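Granite Returns to the Small Town Square

Public squares are being rebuilt in many small towns this year, and granite is again the material of choice. Planning offices that spent two decades pouring concrete now ask for stone curbs, stone steps and stone benches, and the remaining quarries are struggling to meet the orders.
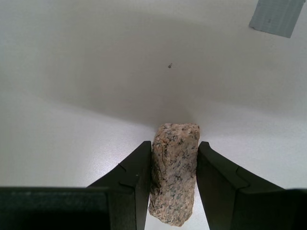
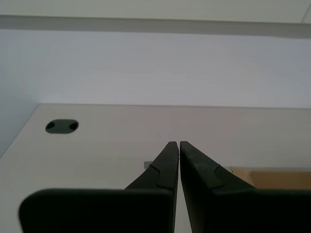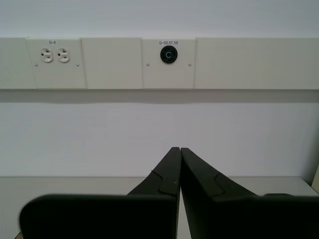 The town of Fanwood offers a useful case. Its market square, last paved in concrete, was reopened in May with 1,379 granite slabs supplied by the Rusnák quarry, 34 miles to the north. The contract required that all stone come from a single bed, a condition that added eight weeks to the schedule.

"Residents notice color before they notice anything else," said Firouzeh Jafarzadeh, the town's director of public works. "A patchwork surface would have been rejected."

Cost remains the chief objection. Granite paving is more expensive to lay than concrete, and the town council approved the project by a single vote. Supporters pointed to the old courthouse steps, in place for some 173 years and reset only once.

Labor is a further concern. Kazimír Holub, who manages the Rusnák yard, reports that trained cutters are hard to find — two of his most experienced workers will retire before winter. The quarry has opened a paid apprenticeship, and the first group meets on Wednesday evenings in the cutting shed.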